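Pale tops, hard wear

Light-coloured table surfaces account for most of what Maltow sells, and the workshop at Stoltetano tests each finish before it goes on the list. A cloth is drawn across the sample 3000 times under a fixed weight, then gloss is read at four points.
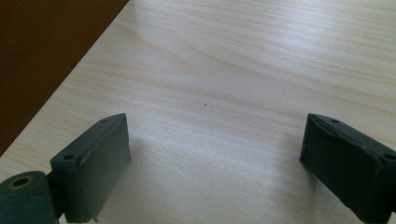
Glare is the usual complaint with a smooth, pale top. Under a low lamp the grain fades and crumbs show up at once. Flostero's answer is a duller topcoat – slower to cure, and priced at 639 for a full-size table. Maltow has kept its satin finish since January.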